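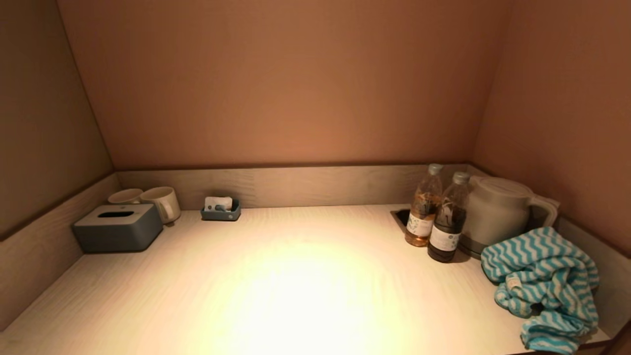

Room Services Working Group, Tristham, 6/9/18. Wendell Lindgren (chair) reported on the Pliletti arm, which is to take over part of the counter reset in 38 rooms. Attendants asked who remains answerable for the layout. It was agreed that the two white mugs stay to the left, behind the tissue box, and that a member of staff signs off each counter.

Ruba Awwad asked that no hours be cut before January — the chair agreed to put this in writing. 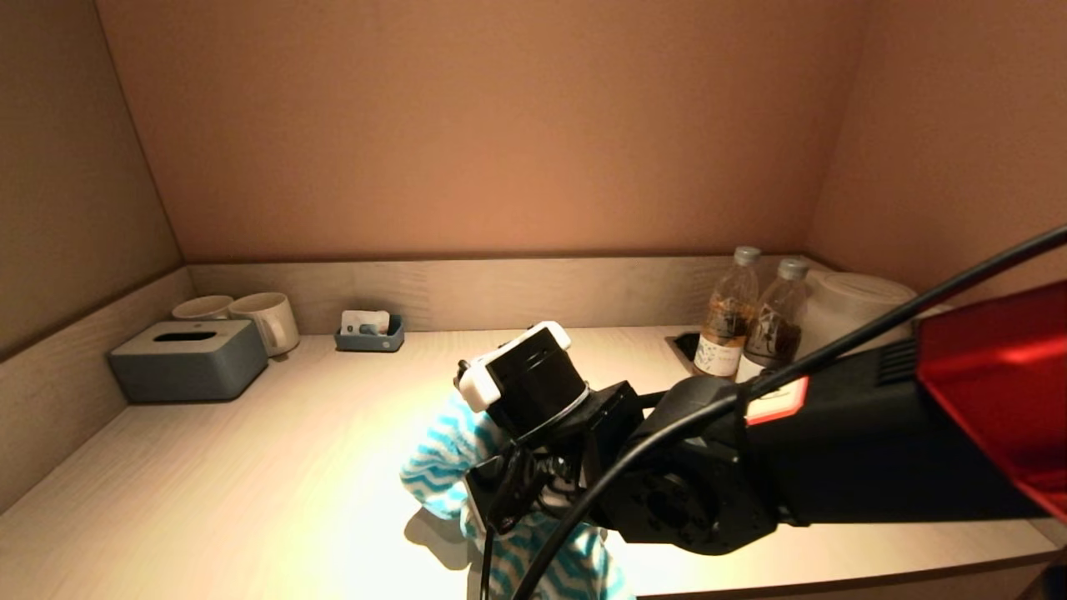

Arm at the counter, gripping an item in chevron-striped fabric.

Action: R. Awwad to circulate the revised duty list to attendants.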